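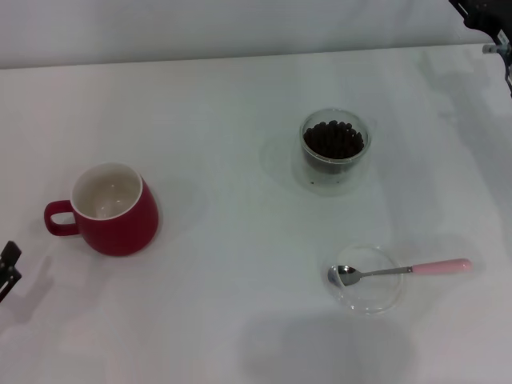 Red mug, beans in the glass, spoon in the dish.

Filed under: Kitchen & Coffee > Tried It

Steketti coffee set review – mug, little tumbler, dish and spoon

Quick one, I have to be out the door by 8. Got the Steketti set through Skindeck back in May for $55. Shipping was slow. Box was fine, nothing chipped, way too much paper in it. Been using it most mornings since.

The mug first. It's the reason to buy the set. Glossy deep red outside, white inside, fat round belly. They say 13 oz and I get a full press pour in there with space for milk, so I believe it. Handle is a proper loop, I get two fingers through and a third if I'm not wearing gloves. Feels heavy full. The white inside is great for seeing how strong you made it, less great for stains. Mine had a brown ring after a week, came off with baking soda and a bit of scrubbing.

Glaze is slick when your hands are wet. Be careful at the sink. No chips so far and I am not gentle with stuff.

The glass tumbler. Small, straight sides, thick rim. Too small for a drink in my opinion unless you're a espresso person. I keep beans in it. Looks good on the table and you can see when you're running low. Downside is no lid, so don't leave beans sitting in there for days, they go flat. I fill it at night and it's gone by the weekend. Currently on the dark roast from Dufour, pretty oily, and the oil does leave a film on the glass. Hot water and soap, done.

Also if you heap it, you get crumbs on the table. My own fault.

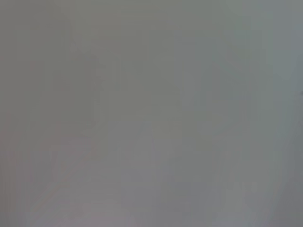

A reader wrote in after my first post on this set to say her tumbler cracked when she poured boiling water straight in, and that Steketti only offered a discount code in place of a new one. She still likes the mug. Wanted me to warn people, so consider yourselves warned. I haven't tried boiling water in mine and I'm not going to now.

OK the dish. Shallow, clear glass, meant as a spoon rest I guess, or for sugar. The leaflet doesn't say. Works as a spoon rest. It's low enough that the spoon doesn't flip out when you drop it in, and drips stay put. Too shallow for sugar cubes if you have kids reaching over the table.

Spoon has a metal bowl and a light pink handle. I weighed a scoop of beans on my Imau scale and got 16 grams heaped, so one scoop is one mug for me, if you like it weaker go level. It bends a little if you dig at anything frozen. Don't ask.

Dishwasher: mug yes, top rack. Glass I do by hand after reading that email. Spoon whatever.

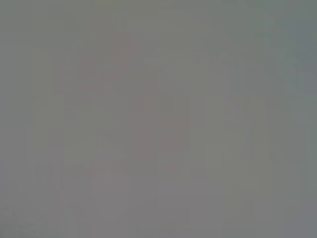

Soft gray with a little pink.

What I'd change – a lid for the tumbler. A bigger dish. And sell the mug by itself, I'd buy two more today. Right now it's set only, and I don't need three spoons.

Worth $55? For the mug and the glass, sort of. For a gift, yes, it looks like more money than it is. If you already own a cup for your beans then wait for a sale, Skindeck seems to run them pretty offten.

4 out of 5. Would be higher with the lid.

2,972 views | 13 comments | 16 shares

Contact | Copyright, all rights reserved | Back to top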